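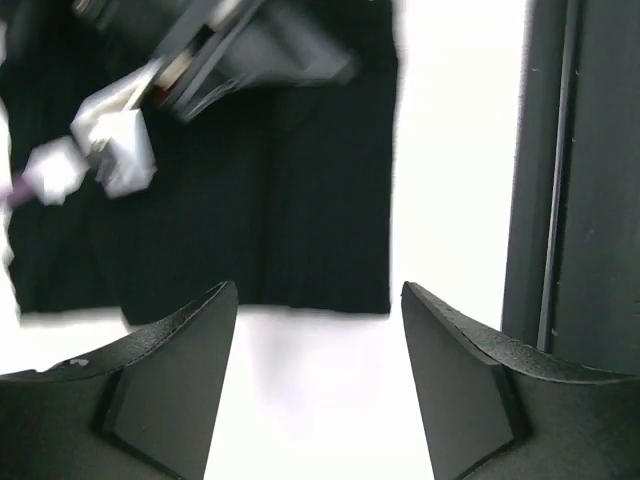

El proyecto compara cómo se notan los arañazos en los tableros de la sala de lectura de Gerstead según el color del acabado. Empezamos en febrero con 20 probetas claras y 20 oscuras, todas mates y lijadas igual. La idea de partida era sencilla: en una superficie negra y mate, una pequeña marca blanca llama la atención aunque el resto sea rugoso, y en una clara el mismo daño pasa casi inadvertido. Para comprobarlo enseñamos las probetas a 66 lectores, a la misma distancia y con la misma luz, y anotamos cuáles les parecían estropeadas.

Las oscuras se señalaron más veces, sobre todo cuando el arañazo cruzaba la veta. En las claras contaba más la suciedad que el arañazo, y seis de ellas hubo que repetirlas porque el barniz no había curado.

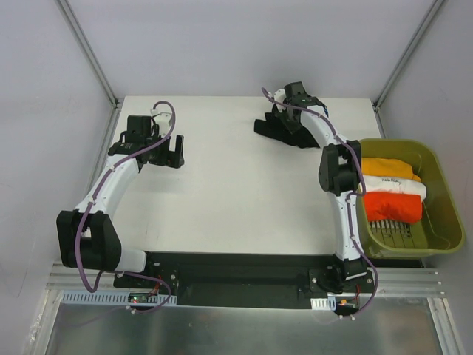 Al leer el borrador, un compañero objetó que una mesa de lectura no se mira de frente como una probeta, y que la luz rasante de la tarde cambiaría el resultado. Es cierto y no lo medimos. En la segunda fase pondremos las probetas en horizontal, junto a la ventana.

Grupo Kirari, entrega del 2021-09-29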